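Blinds for the glass wall, and some notes on the planks

August 15, 2023

The office in Tindmont has been ours for 7 weeks and the blinds are finally up. I said I would write down how it went, mostly for the two people who asked about the glass wall and the dark planks under it.

The room is a corner of a bigger floor. When we took it over, the previous tenant had already put in the glazed partition, and under the glass they had covered the lower part with dark wood planks. I didn't pick the planks and would not have picked them. I was going to paint them white in the first week. Then I priced the paint, looked at how many gaps there were to cut in around, and left it alone. By now I like them. They don't show scuffs, and a chair back can hit them all day.

The glass was the real problem. In the afternoon the light comes through the hallway and straight across the desks, and people walking by look in without meaning to. For the first month we taped up brown paper. It worked, but it looked like a store that had closed.

I got two quotes. A place in Trirville wanted 556 dollars for fabric roller shades, not including the narrow pane by the corner, which they said would be a special order. Agbeko does plain horizontal blinds cut to width, and the whole run came to 300 dollars with the brackets. I went with those in pale grey. White would have been 39 dollars less. I had a white sample taped up next to the glass for a few days and it looked blue by four o'clock, so I paid the difference.

Measuring took longer than hanging. The partition turns a corner, and the last pane before the turn is narrower than the others. None of the openings are quite the same width at the top and bottom, so I measured each one in three places and ordered to the smallest number. If you do this, write down which pane is which. I labeled mine on masking tape and then took the tape off to clean the glass, and had to measure two of them again.

The dark uprights between the panes took some care, and the screws that came in the box were no use. I bought self-tapping ones and drilled a pilot hole for each.
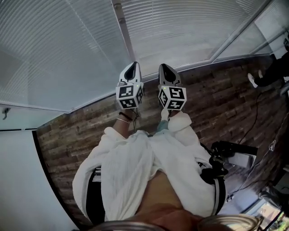

With the slats tilted halfway the light is soft enough to work in all afternoon, and you can still tell if someone is in the hallway. Closed all the way, the room gets dim – fine for a call, too dark for reading anything on paper. The plain wall on the other side helps a little by bouncing some light back, and I am leaving it white for that reason.

The slats do collect dust. I go over them with a dry sock on my hand every other Friday, top to bottom, and then wipe the top edge of the planks where it all lands.

Still to do is a shelf. I have a Zondow bracket set in a box under my desk and no decision on where it goes. I don't want to drill into the planks until I know what is behind them, and the building manager is supposed to find the drawings for me sometime in September.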